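Bench notebook, floor cell, 4/21/26
Rewriting the floor rules. Draft notes, not final, S.M.
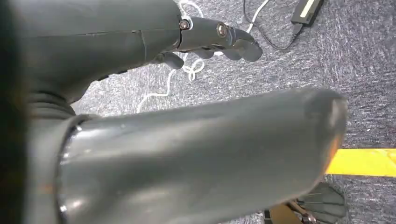

Hand over the carpet, white cable looped on the floor by the fingertips, black one further off.

OK so. Cables. Current rule in the binder says "keep work area tidy." That's the whole rule. Read it out to Murali this morning and he asked who decides what tidy is. Fair.

White cable in the photo passes behind the fingertips and goes out of sight behind the arm. Fingers curl down toward the carpet. That is exactly the thing the rule should cover and it doesn't, you could stand there with the binder open and say you comply.

Proposed wording, first go:

No loose cable on the floor inside the reach of the arm or hand while drives are enabled. Reach means full reach, any pose the software allows, not the pose it's in now.

Murali wants "reach plus margin". Agree in principle. Margin = 500 mm? He got that from the old Desport cell sheet, and the Desport cell was a fenced bench arm with nothing on the floor at all. Don't want to copy a number across just since it's there. Leave it as 500 mm in the draft, marked TBC, Aishwarya to check against how far a snagged cable can whip or drag something with it. If she says different we change it.

What about cables that have to be there. Charger, network when the wireless is being useless, the logging line for the wrist. Can't ban those. Options we talked thru:

- overhead, off the boom. Best. Boom is in the other room under Rajan stuff and has been since January. Ask Abilio.
- flat cover strip taped down both sides. OK on carpet? Tape lifts on carpet. Tried it by the door, edge came up inside a day. Need the hook-and-loop kind that grips the pile.
- route behind the base and tie to the base so it moves with it. Works for power, bad for anything that gets swapped.

Writing down all of them in order of preference, top one first, and you have to say in the run log which one you used. Not a tick box. People tick boxes.

Power supplies and small boxes

Same thing really but gets its own line. A box on the floor at the end of a lead gets pulled if the lead gets pulled. Rule: anything with a plug on it sits outside the line or gets strapped to something heavy. Also label side up so you can read it without picking it up. Rajeshwari asked for that, she had to trace an unlabeled supply on the Mevton rig last month with the thing live, not great.

Labels: what it feeds, voltage, who put it there, date. Pale labels with marker fade, use the printer. Printer is out of tape AGAIN, order sent.

Yellow markings

Long argument over this one. Yellow on the floor currently means (a) edge of the robot area, (b) where a fixture goes, (c) leftover from whatever was there before us. You can't have a safety line that also means leftover.

Decision, everyone agreed eventually:
Yellow = boundary. Only boundary. You don't cross with drives on.
Blue = fixture positions.
Anything old comes up before the new goes down.

And streaky or worn yellow gets replaced when you notice it, by you, not "reported". Roll lives on the hook by the light switch.

Abilio's point, want to keep it: the line is for people, it doesn't stop the arm. If the arm can get past the line then the line is in the wrong place. So whoever changes the joint limits re-checks the line on the same day and signs for it. This is the one I most expect to get skipped. Putting it at the top of the change sheet in bold.

Floor poses

Most of our rules were written for an arm on a table. Thing is we do a lot of work with the hand down near the carpet now (pick off floor, recover from a drop, all the Kandstead tasks) and the binder has zero on it. Missing:

Speed. Below knee height people don't look. Slow mode whenever the hand is commanded below that. Murali can set it in the controller as a zone instead of trusting us to remember. Asked him, he says easy, "easy" from Murali is a week.

Tools and parts on the floor. Spare grippers, drivers, anything with a handle. They end up down there when someone's working on the floor and both hands are full. Get a tray. Tray lives outside yellow. Nothing goes on bare carpet even for a minute. If a part has been on the floor it gets wiped and looked at before it goes back on a robot, carpet fluff in a finger joint is a miserable afternoon.

Kneeling. Nobody kneels inside the line with drives on, no exceptions for "just holding the object". We have all done this. I did it last week. Stop.

Second person. If someone's down on the floor anywhere near, a second person has the stop in their hand. In the hand. Not on the bench, not on the chair.

Pinch points. Rajeshwari says the training sheet only shows the fingers. Fingers are what everyone watches. She wants the gap between hand and arm on there, and the folds of the bellows at the wrist. Agreed. She'll redo the sheet, with a drawing, one page. If it goes to more than one page it won't get read.

Pre-run check on the hand

Already have one but it's a mess, lots of lines and half are for the old hand. Cut down to what we really look at:

1. Fasteners on finger bases and joints. Look, then driver, light touch. Paint mark across the head so you can see if it's backed off.
2. Casing seams. Run a fingernail along. If it catches more than last time write it down.
3. Bellows at wrist. Open it out by hand with drives OFF, look between the ridges for splits.
4. Fingertips. Wear, cuts, stuff stuck to them.
5. Cable sweep. Walk the whole floor inside yellow, bend down, move things. Don't do it from the door.
6. Stop button. Press it. See the drives drop out. Reset.

Number 6 has to be last so nothing gets touched after. Aishwarya would put it first so you know it works before you go near. She's right too. Do it twice? It costs nothing. OK: first AND last. Leave numbering, add a line on top.

About the seam check: there's a line across the palm shell where the two molded sections meet and new people keep flagging it as a crack. It's the join. Put a picture of a good one in the binder next to the check, so they've something to compare to. Still want them flagging things, don't tell them off for it.

Ticket 1947

Reason I'm doing this now instead of in the summer. For anyone reading who wasn't there: cable got hooked by a finger on a slow lowering move, force limit didn't trip as the cable just paid out, nobody hurt, connector wrecked. Ticket got closed as "operator error, cable moved". Reopened it. Operator followed every rule we had. That's a rule problem and I don't want his name on it.

Things from 1947 going in the draft:
- force limit isn't a substitute for a clear floor. A slack cable has no force in it until it does.
- on any snag: stop, drives off, THEN free it by hand. Never back the arm out under power, you can't see what's wrapped behind the finger.
- bag the damaged part with the ticket number, don't throw it.
- closing a ticket needs 3 people to have read it, one of them not on the job.

Aishwarya not sure on the last one, says it'll slow everything. Maybe. Trying it until we've had a few through.

Stuff I left out on purpose

Shoes. Hair. All in the building rules already, not repeating. Two copies of a rule and one goes stale.

Also no new rule for visitors, existing one is fine (outside yellow, with one of us, drives off if they want to come closer).

To do
Abilio - boom, can we have it back from Rajan
Aishwarya - the 500 mm, confirm or replace
Murali - low zone slow mode in controller
Rajeshwari - pinch sheet, one page
me - type this up proper, change sheet, pull the old yellow, buy tray
me - reopen note on 1947, tell him myself before he sees it in the system

Carpet. Keeps coming up. Would hard floor be better? Tape sticks, small screws don't vanish in the speckle. But the Kandstead tasks want carpet. Could do carpet tile inside the line and hard outside. Asked for a price, park it.

Later, same day: went thru the six checks with Murali reading aloud and me doing them. Number 5 is the slow one, and he had me do it over as I'd done it standing up. So "bend down" stays in the text. Also "light touch" isn't clear enough, he leaned on the driver harder than I would. Need a torque value for each fastener, get it off the drawing, put it on the card. Until then use the small driver only.

He also wants the card laminated and hung at hand height by the stop. Fine. Draft goes to everyone tonight, comments in the margin please, not by chat, I lose them.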